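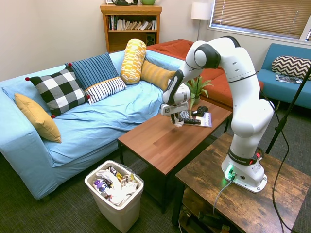
Coffee table station, Rirkum open day: Franka arm on the side table, trash bin by the coffee table.

Rirkum Open Day Living Room Set

Version 1.1, released August 1, 2022

Summary

This set holds the recordings made during the Rirkum open day, when the Mulard lab ran its table-clearing demonstration in the living room for visitors. The task is the same throughout: pick up a piece of light trash from the coffee table and drop it in the bin. There are 642 episodes. Most were run by lab members, the others by visitors who asked to try the controls.

We are releasing the set for two reasons. Several visitors asked for it, and the recordings have more variety than what we normally collect, because the table kept changing during the day. People put magazines down, moved the remote and shifted the plant. We left most of that alone.

What is in the download

episodes/ – one folder per episode, numbered from 0001
stills/ – 2447 still images taken from the fixed cameras
labels.csv – one row per episode
operators.csv – anonymous operator codes and experience level
calibration/ – camera calibration files, one set for the morning and one for the afternoon
notes.txt – the demo log, typed up from paper with the spelling left as it was

Each episode folder contains the video from the fixed cameras, joint positions, gripper opening, and the operator's commands. Time stamps come from a single clock. The video and the arm data were not trimmed to match, so the video usually starts a little earlier.

The room

The room is furnished as an ordinary living room, with sofas, cushions, a bookshelf and a carpet. The arm stands on a side table next to the coffee table. The coffee table has a wood-grain top, and at various points it held a potted plant, a magazine and a remote control. These are not targets. An episode where the arm moves one of them by accident is marked "contact" in labels.csv and is kept in the set.

The sofas matter more than we expected. A light blue cover takes up a large part of the background, and white trash shows up well against it but poorly against a glossy magazine cover. If you train on the stills alone, check your results on the magazine episodes separately. The column "on_magazine" is there for that.

The blinds were adjusted more than once and we did not log when. Please treat light level as unknown.

How the demonstration was run

Visitors came in through the hallway in small groups and stood behind a tape line. Each group got a short talk, watched two or three episodes, and could then ask for a turn. A turn was one episode, sometimes two if the first ended early. Children could take a turn with an adult next to them. A lab member stayed within reach of the stop button the whole time.

Between episodes someone put a new item on the table. The operator was not told where it would go. We asked helpers to vary the spot, and they mostly did, although the log shows a clear preference for the end of the table closest to the door.

The items were soft and light:

– facial tissue, crumpled
– paper towel, torn in half
– snack wrappers
– thin plastic bags, tied or untied

Tissue is the most common item by a wide margin.
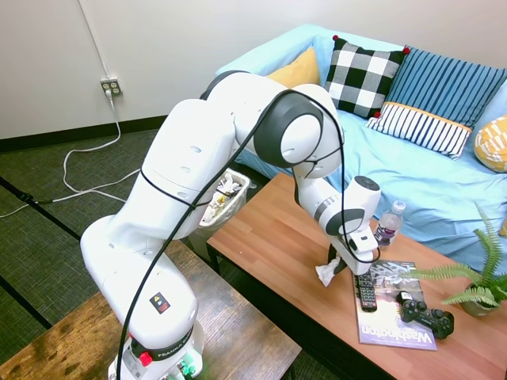 It is also the hardest of the four to label. A tissue can hang from one finger without being gripped, and it can slip out on the way to the bin without the gripper opening reading showing any change. For this reason the "grasp" column was filled in by a person watching the video, and it should be trusted over anything computed from the gripper data. Where two labelers disagreed, the value is "unclear". There are 80 episodes with that value.

Columns in labels.csv

episode – folder number
item – tissue, towel, wrapper, bag
operator – code, matches operators.csv
grasp – yes, no, unclear
in_bin – yes or no, judged at the end of the episode
contact – yes if the arm touched anything other than the item
on_magazine – yes if the item started on a magazine
half – am or pm, tells you which calibration to use

Control software

The arm was driven with Prindia, our in-house control program, using the same settings as in the lab. Speed was limited for the open day, so the motions are slower than in our other sets. The Xiong set, which we released earlier, uses the same episode layout and can be loaded with the same script. Do not mix the two without scaling for speed.

Known problems

In 19 episodes the video stops before the arm does. They are listed in notes.txt under "short video". The arm data for these is complete.

The morning calibration is slightly off at the far end of the coffee table. The afternoon one was redone after lunch and is better.

Operator codes are not fully reliable for visitors. If a person came back later in the day they may have been given a second code.

The bin was emptied only when it got full, so "in_bin" includes cases where the item landed on top of the pile and stayed there. Items that rolled off onto the carpet count as no.

Privacy

Sound was not recorded. Visitors were told about the cameras at the door and the tape line was placed outside their view. We checked the videos and removed any episode in which a visitor stepped over it. If you find a person we missed, write to the lab address with the episode number and we will take it out of the next version.

Use

Free for research and teaching. Please name the Mulard lab and the version number. We would like to hear about label errors, and corrections to labels.csv are welcome as a plain list of episode numbers and values.

Changes

1.1 – fixed swapped am/pm values in the first batch, added on_magazine
1.0 – first release, shared with open day visitors only

The next open day is planned for October. We intend to use the same room and the same columns, with a second bin for paper.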